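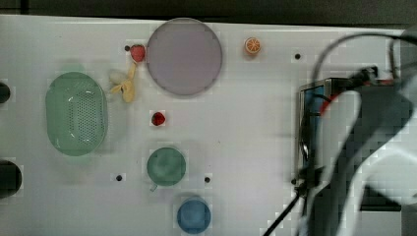 Play food, plate and colander on the white table

Flornside Toy Library — notes from the kitchen set meeting, 2 January 2023

There: Anouk Hoekstra (chair, and biscuits), Ward Wouters (loans desk), and me, writing it all down as usual. Ward's daughter came for the first half and did her homework in the corner.
Sorry not to be there: the Verschueren family, who had a cold going round the house.

1. Last time's notes

Read and agreed, apart from my spelling of Tasmont, which I had managed to get wrong in both places. Now corrected. Anouk still hasn't found the key to the low cupboard, so that one carries over again.

2. The kitchen set, what goes out together

This took up most of the evening, and quite rightly! Kitchen set is ticket 3469 on our shelves and it is easily the most borrowed thing we have — 16 families had it out last year and there is nearly always a name waiting. The trouble is that the ticket just says "kitchen, mixed", so whoever packs the bag puts in what they think belongs, and it comes back as something slightly different every time.

So we had the pieces out on the white table and talked it through. Anouk's view is that a set should let a child do one whole thing from start to finish: fetch the fruit, wash it in the colander, put it on the plate, have a drink with it. Ward thinks children couldn't care less about the order and will put the banana in the cup whatever we do (his daughter backed him up on this from the corner). I'm somewhere in the middle. I do think the green colander has to go in every time, as it's the piece they all go for first, and it also happens to be a decent bowl for carrying the fruit about.

What we settled on for the bag, to be written on the new ticket:

The oval green colander
The lavender plate
The green cup with the handle, and the blue cup
The strawberry and the smaller red berry
The yellow banana
The piece of orange

We had a bit of a debate about the smaller red berry. Ward calls it a raspberry, Anouk says strawberry, and the old ticket is no help at all. It will go down as "small red berry" and people can call it what they like at home.

The white egg wasn't on the old ticket either. Anouk thinks it strayed in from the farm basket and would like it to go back there. I would rather keep it, you can't play breakfast without an egg. Left open until one of us has looked through the farm basket properly. Ward to do that.

3. Plates and cups

Anouk asked whether a single plate is enough when two children are playing. Probably not, if we're being fair about it, and Ward has had the same remark from a couple of parents at the desk. Favamitz do a plain round plate in several colours and sell them singly. We agreed to buy three more and see how they hold up before getting any others. No need for them to match. I did say I'd like to avoid another lavender one, so that a missing plate is easier to describe over the phone, and that was thought sensible.

Cups to stay as they are. Ward would like a handle on both, but the blue one does perfectly well for stirring pretend soup, and I can't see anyone sending it back over a handle.

4. The toaster oven and the bottle

Anouk had been wanting to talk about the bigger pieces for some time. We looked at how much of the table they use once the fruit and dishes are out as well.

The toaster oven has the blue window in the door and the two black knobs, and of course everybody wants it. It's compact as these things go, though still far too bulky for the drawstring bags, so if we put it with the set it would need a crate. Ward pointed out that a good few of our families come on foot or by bus, often with a pushchair as well, and a crate is no joke in that situation. Anouk said fine, then make it its own loan, with its own ticket, and let people add it if they've got the arms for it. Agreed, all of us, which doesn't happen so often that I can leave it out of the notes.

The red bottle with the white label then needed a home. On top of the oven is where it was, and Ward suggested we leave it with the oven ticket for that reason. I wondered about putting it with the dishes, but was outvoted, so oven ticket it is.
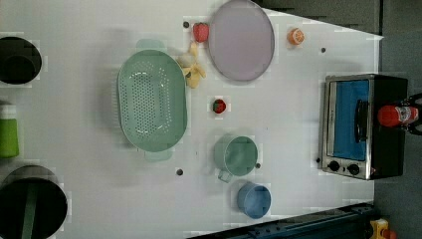 5. Washing and checking

We still don't have one way of doing this. At the moment I rinse the colander and the cups in the sink and wipe the fruit with a cloth, Ward puts the lot in a basin, and Anouk admits that she sometimes just has a good look and sends it straight back out. We're going to try the following until May and then talk again:

Hard pieces in warm soapy water, rinsed and left on a towel. Go over the holes in the colander with the old soft toothbrush (it lives in the jar by the tap, please don't tidy it away).
Fruit wiped one piece at a time. Do the banana last — all those folds in the peel catch crumbs.
Everything laid out on the white table before it goes into the bag, and ticked off against the ticket. The red berries don't show up well at the bottom of a dark bag, and we have posted a very apologetic note about a missing strawberry before now only to find it ourselves a week later.

Anouk asked for the tick sheet to be bigger print. I'll do that.

6. Money

There is £193 in the toy tin after the winter sale. The plates from Favamitz come out of that, and so does the new drawstring bag, the old one having lost its cord. Ward had brought the Tasmont leaflet with him and read us most of the play food page, with feeling. There is a very nice loaf. We'd all like the loaf! It goes on the wish list and we'll look again when the plates have been paid for.

7. Anything else

The shelf label for jigsaws has dropped off again. Ward has better tape at home.
Anouk would like someone else to bring the biscuits next time.
The Verschuerens have offered us a second play kitchen basket their children have grown out of. Yes please, and I'll ring to say so and to ask after the colds.

Who's doing what

Ward — farm basket (for the egg), tape, separate ticket for the oven and bottle.
Anouk — order the plates, look for the cupboard key.
Me — new ticket for 3469, bigger tick sheet, phone the Verschuerens, biscuits.

Next meeting when the plates have come, same room. I'll send a note round with the day.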